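Let the beginners start in a dull room

I help out at an after-school robotics club in Natdale, and have done for 7 years now, and I want to argue for something that will sound a bit feeble to anyone who came into this through the competition side. I think new pupils should spend their whole first term in a simulator, in the plainest room you can build, and that we should stop apologising to them for it.

I can hear the groans already. Children join a robotics club for robots! They want wheels and batteries and something that might fall down the stairs. I was on that side of the argument for years, and rather loudly. Our first autumn, we handed out kits in week one and had 16 pupils round one long bench, all of them waiting for somebody to find the right screwdriver. It was lively, I'll give it that. But if you'd asked any of them in December how their machine knew where it was, you'd have got a shrug, or "it just goes forward till it hits something".

What changed my mind was Sigita Strazds, who took over the coding half of the club and came with views. She'd taught adults before and couldn't understand why we let people build a thing before they could say what it was supposed to do. She set up a little simulated flat on the old school computers, a few rooms with bits of furniture in them, and gave the newcomers a single task for the whole term - drive up to the bedside cabinet in the corner and stop without touching it.

I thought they'd be bored stiff. I told her so, at some length, over a very bad cup of tea.

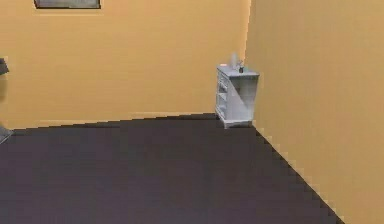 The corner cabinet in Sigita's practice flat, as rendered in the simulator.

Well, look at it. Mustard walls, a great stretch of dark floor, one small white cabinet with a couple of little things on top. The edge of the floor goes down the right-hand wall in steps like a staircase, and every new group complains about that (they've all got better graphics on their phones, and they're not shy about mentioning it). I used to complain too. I wanted Sigita to find us something prettier, with rugs and houseplants and a cat.

She wouldn't budge, and I've come round to thinking she was right. In a room like that you can't blame the room. If your robot ploughs into the wall, it's something you told it to do, or forgot to tell it, and you can go back and run the same approach again with one number altered. One of our quieter pairs ran theirs 106 times in a term. They kept a log in a spiral notebook, all crossings-out, and by the end they could explain to me why coming in at a slant was harder than coming in straight, which I'm not sure I could have explained to them. Try doing that with a real robot, a flat battery and twenty minutes before the caretaker wants the hall back.

There's a fairness point as well, and I don't hear it made often enough. With a box of kits, the confident ones grab the motors and the others end up holding the instruction sheet. I've watched it happen every single year. On a screen each, or a screen between two, there's nothing to grab. The children who'd normally have drifted off by half-term are still there, muttering at their code.

Now, the other side. The people at the Gerkow club along the valley think we've gone soft, and they have a decent case. Simulated wheels don't slip unless you make them, and simulated cables never come loose. A pupil who has only ever worked on a screen gets a nasty shock when a real sensor starts giving nonsense because the sun's come round. We lost badly at the Vaher Cup last spring for more or less that reason, and nearly 3 hours of it went on a connector that hadn't been pushed in properly. I drove home in a foul mood.

So no, I wouldn't keep them in there for ever. After Christmas the kits come out, and the first thing we do is mark up a corner of the hall with tape, stand a cardboard box in it and set the very same task. It goes wrong, of course, and wrong in all sorts of new ways, but they know what they meant to happen. They've got something to compare it with. Last year's group started arguing about the floor before I'd even put my bag down.

What I'd really like is for the Ometti League, which we enter each summer, to accept simulator work in its beginners' class. At the moment it's a finished machine on a table or nothing, and that pushes clubs like ours straight back to the screwdrivers in week one. A notebook full of failed runs ought to count for something. I've written to them twice, and I'll be writing again as soon as I've got this year's pupils to let me photocopy theirs.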